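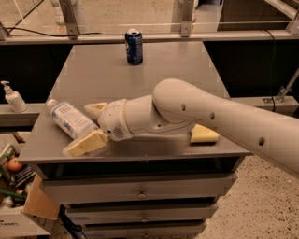 *A white plastic bottle on its side on a grey metal cabinet top.*

**Graletti to extend bottle return and refill service to Lornbridge in August**

PRINDTON – Household cleaning supplier Graletti will open a second bottle return and refill counter in August, at its shop on Lornbridge's Mill Parade. The counter will take back empty plastic bottles from the company's own ranges, wash them at the Prindton works and put them back on sale filled. Customers who prefer to keep their own bottle can have it refilled while they wait.

The service has been on trial at the Prindton shop, where 291 households signed up. Between them they brought back 3871 bottles over the length of the trial. The company had set itself a target of 2000.

"We set the target low because we had no real idea what people would do," said Ottmar Kasten, managing director of Graletti. "A bottle with a bit of washing-up liquid left in the bottom is a nuisance to carry into town. People did it anyway, and quite a few came back every fortnight."

**How the service works**

Customers pay a 20p deposit on each bottle when they first buy it. The deposit is refunded in cash or taken off the next purchase when the bottle comes back to either shop. Bottles do not have to be rinsed at home, but the cap should be on. A bottle returned without its cap still earns the deposit.

Returned bottles are sorted at the counter. Those that are cracked, badly scuffed or have been used for something else are sent for recycling. The rest go to Prindton by van, where they are washed, dried, checked and given a new label. Each bottle has a row of small notches moulded into the base, and one notch is filled each time it goes round. After ten trips it is retired.

Refills at the counter are sold by weight. The bottle is weighed before and after filling, and the customer pays for the difference. The price per litre is lower than for a filled bottle from the shelf, and there is no minimum amount.

**Products included**

At opening, the Lornbridge counter will stock washing-up liquid, floor cleaner, unscented hand soap and the Ayaaba laundry range. Ayaaba was added halfway through the Prindton trial after repeated requests and now makes up the largest share of refills there. It comes in three versions: standard, wool and delicates, and fragrance-free.

Limescale remover, drain cleaner and oven cleaner are not part of the service. These have child-resistant caps that do not stand up well to repeated washing, and they will continue to be sold in sealed bottles only.

"We get asked for the limescale remover most weeks," said Mélanie Gosselin, who manages the refill service. "The answer for now is no. We have tried two other caps and neither was good enough after the fourth wash. If we find one that is, we will add it."

**Changes following the trial**

Several details have been altered as a result of comments from Prindton customers. The original labels were paper and came away in damp cupboards, so they have been replaced with a film label that peels off in the wash. Product names are now printed in larger type, and each product has its own coloured band for people who find the print hard to read.

The counter will also open earlier. In Prindton it first ran from 10am, which was too late for people calling in before work. Both counters will now open at 8am and close at 5.30pm, the same hours as the shops.

One idea has been dropped. Graletti had placed a drop-off bin outside the Prindton shop so that bottles could be left when the counter was closed. It filled up with drinks bottles and general rubbish and was taken away. Returns will be accepted over the counter only.

"The bin was my idea," Mr Kasten said. "It sounded sensible in the meeting. The staff spent more time emptying it than they did serving people, and there was no way of giving anyone their deposit back."

**Bottles from other makers**

Staff cannot accept bottles from other manufacturers for return, as the washing line is set up for Graletti's own shapes and sizes. Customers may bring another maker's bottle for refilling, provided that it is clean, has a cap that closes properly and previously held a similar product. Food and drink bottles will not be filled. A label showing the contents, the date and the safety information will be put on every bottle before it leaves the counter, and any old label will be removed or covered.

"It does slow things down a little," Ms Gosselin said. "But a plain bottle under the sink with no label on it is something we do not want to be responsible for, and most customers see that."

**Jobs and premises**

The Lornbridge shop will close for four days while the counter is fitted and will stay on its present site. The work includes new drainage, a lower section of counter for wheelchair users and a wider front door. Two part-time posts have been created in the shop and one full-time post on the washing line. Applications for the shop posts have closed – the washing line vacancy is still open, and details can be had from the works office in Prindton.

Deposits already paid in Prindton will be honoured at Lornbridge from the first day. Households registered in the trial do not need to sign up again, and their cards will work at both counters.

The company has no fixed plans for a third counter. It will look at the figures from both shops after the first six months before making a decision.

**About Graletti**

Graletti was founded in Prindton in 1983 as a supplier of soap and floor cleaner to schools and small hotels. It opened its first shop to the public on the same site and later took over the former hardware shop in Lornbridge. The company makes its own washing-up liquid, soaps, surface cleaners and the Ayaaba laundry range, and still supplies trade customers in both towns. It remains privately owned.

**Media enquiries**

Please contact Mélanie Gosselin through the Graletti works office, Prindton. Interviews with Ottmar Kasten can be arranged on request, and visits to the washing line are possible on weekday mornings by prior agreement. Visitors should wear flat, closed shoes.

ENDS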